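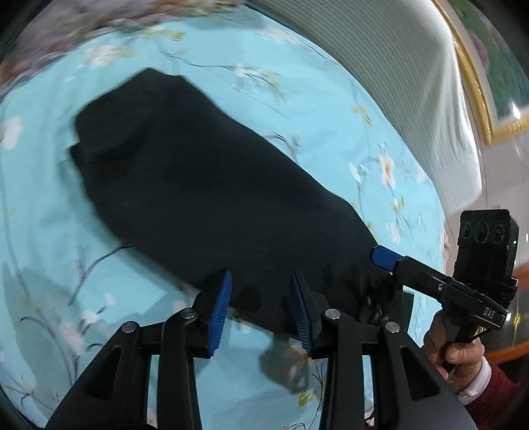 Department of Textile Care and Household Studies, Skirirberg

**Figure 3.** A dark knit garment on a patterned bedsheet, folded into a long bundle and held near one end.

## 3. Bed Surfaces as Folding Surfaces

### 3.1 Background

Most written guidance on folding assumes a table. The surface is flat, firm and plain, and the person stands on one side of it. In the homes covered by the Prernico survey, this arrangement was uncommon. Laundry was carried to the bedroom and folded on the bed, usually on top of whatever sheet or cover was already there. Of the 287 households that returned a complete form, a clear majority named the bed as the first place where clean clothes were put down. The kitchen table came second, and was mentioned mainly by households without a spare room.

A bed differs from a table in several ways that matter for the finished fold. The mattress gives under the hand, so that pressing a crease flat takes more effort than it does on a hard top. Cotton sheets hold the underside of a knit garment in place, and a sleeve that would slide freely on a varnished surface tends to drag the sheet with it. The height is also lower. Respondents who folded more than one load at a time often reported sitting on the bed to do so, which reduced the space available for the work.

### 3.2 Dark Knits on Patterned Sheets

Section 2 divided garments by weight and by fiber. For the present section a third property was added, namely the contrast between the garment and the surface under it. The black fabric in Figure 3 stands out strongly against a light blue sheet printed with branches, pale green leaves and small white flowers. Its outline can be followed without difficulty. The layers inside the outline are harder to separate. At the upper left the cloth is bunched, and a folded flap shows near the end of the bundle, but the matte surface gives back little light and the edges of the layers run together.

This agrees with remarks made on the survey forms. Respondents seldom had trouble finding a dark garment on the bed. They had trouble finding its hem, its neck opening or the seam at the shoulder. Several wrote that they turned dark items over more than once before starting, and two households kept a lamp beside the bed for this purpose.

Lint is a related matter. Lighter fuzzy spots can be seen on the fabric close to the held end. On pale clothing, spots of this kind would probably pass unnoticed. On black knitwear they were among the most frequent complaints in the free-text part of the form, and many respondents brushed or rolled a garment before folding it. We recorded brushing as a separate step and did not include it in the folding times given in Section 4.

### 3.3 The Bundle as an Intermediate Form

Earlier work in this department treated a garment as either folded or unfolded. The Jitaru coding scheme, adopted for this study, adds the bundle. A bundle is any garment that has been drawn together lengthwise, with its layers roughly aligned but its edges not squared. The garment in Figure 3 was coded as a bundle on the basis of its long, nearly oval shape, its layered upper end and the narrowing toward the point where it is held.

Bundles were given their own code for a practical reason. In the diary portion of the survey, respondents often described them as finished. Leggings, undershirts and thin sweaters were placed in drawers in this state and were considered put away. Treating such items as unfolded would have understated the amount of tidying done in a normal week, while treating them as folded would have hidden the difference in drawer space. Trials with the Foltow drawer insert, reported in Section 5, show that this difference is considerable for knitwear and small for woven shirts.

Coding was carried out by 2 readers working separately. Where they disagreed, the item was set aside and read again on the following Saturday. Most disagreements concerned dark garments, for the reasons given in 3.2. A single view was often enough to establish the outer shape and too little to establish the number of layers. In those cases the layer count was left blank, and the item was kept in the sample with its shape code only.

### 3.4 Limits

The survey was completed in March, when heavier clothing was still in use in Skirirberg, and summer fabrics are poorly represented. Sheets were described by respondents in their own words. We grouped these descriptions as plain or patterned and made no attempt to classify the patterns further.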